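Best way to season and re-season a flat-top for flatbreads?
Forum: Home Cooking > Breads and Doughs

griddlemoth
Original poster
Posts: 233

OK, I finally did it. I've been making flatbreads in a skillet for years and last month I got a carbon steel griddle that covers two burners. I am in love with this thing. I can do three breads at a time and the puff is unbelievable, big brown freckles all over and soft in the middle.

My problem is the dough. My old recipe was half whole wheat, half all-purpose, with yogurt and a little baking powder. On the new griddle it browns too fast and the inside stays gummy. I dropped the heat and then I got crackers. So I'm looking for either a better dough or a better way to run the burners. Right now I rest it 30 minutes and roll it thin, thinner than a tortilla.

Also, what do you all serve them on? I've been stacking them on dinner plates and the bottom one always goes limp. The plates are the white ones with the dark rim, love them, not giving them up.

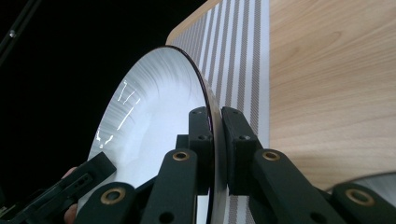 Anyway, the yogurt. I've been using whole milk plain, straight from the tub, no straining. Should I be straining it? My grandmother's card just says "curd, enough," so thanks a lot, Grandma.

Nilmini Pathirana
Posts: 1383

Congrats on the griddle! You're going to have so much fun with it.

Drop the baking powder. Yogurt doughs brown early anyway from the milk sugar, and the powder gives you that gummy middle if the bread isn't on long enough. Go with a plain flour and water dough, salt, a spoonful of oil, and rest it two hours covered on the counter. Then roll it a bit thicker than you think you should. Thin dough dries before it can puff.

For the limp bottom one: fold a dish towel in a bowl, put the breads in as they come off, fold the towel over. They steam each other just enough and stay soft all through dinner. I have done it this way since I was nine and my mother did it before me.

cosach_kitchen
Posts: 61

Disagree on losing the yogurt!! The tang is the whole reason to make them at home. I'd keep it and strain it in a coffee filter overnight. Much easier to handle, and you can go hotter with less sticking.

Agree on the long rest though. Mine goes in the fridge after lunch and comes out at 5 pm.

Ambros Pfister
Posts: 412

I think you're both fixing the wrong thing. A griddle over two burners has a cool stripe down the center, and on carbon steel it's a big one. Breads in the middle dry out while they wait to color, breads over the flame scorch. Same dough, two different failures, which sounds a lot like the first post.

Preheat on low for a good 15 minutes, then go up to medium for the last couple. Flick water on the center and on each end and watch how it behaves. If the center is slow, cook on the ends only and use the middle for keeping warm.

The seasoning matters too. A thick sticky coat will scorch flour. Wipe the oil on, then wipe it off like you put it on by mistake.

griddlemoth
Original poster

Ambros!!! Did the water test and the center just sat there sulking while both ends were dancing. So I ran tonight's batch two at a time, ends only, and kept my old dough the same except no baking powder (thank you Nilmini). Huge difference. Every one of them ballooned except the first, and the first one is always the cook's snack. 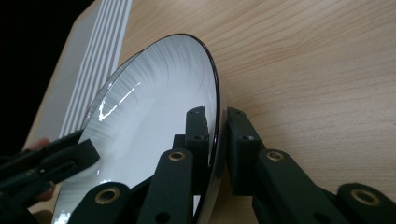

Next up is the strained yogurt, and I want to try ghee brushed on while they're still hot, with garlic and a lot of cilantro. Does the garlic go in raw? I've seen it both ways and raw seems like a lot for a weeknight.

cosach_kitchen

Raw, but grate it into the ghee while the ghee is warm and let it sit while you cook. Takes the edge off and your whole house smells amazing.

Nilmini Pathirana

I find that still too sharp for kids. I fry it very gently until it just starts to turn, then take it off the heat. Cilantro at the end, off the heat also.

And please try one batch of the plain dough before you decide. One batch! With a runny dal it is better than any yogurt bread.

Ambros Pfister

Plain dough for dal, yogurt dough for anything grilled. I'll fight cosach about it.

cosach_kitchen

Wrong, but I respect the griddle advice. Yogurt dough for everything, including breakfast, with jam.

griddlemoth
Original poster

With JAM? OK, I have strained yogurt in the fridge and a plain dough resting under a towel right now. Will report back on both. Does the plain one freeze better raw or cooked?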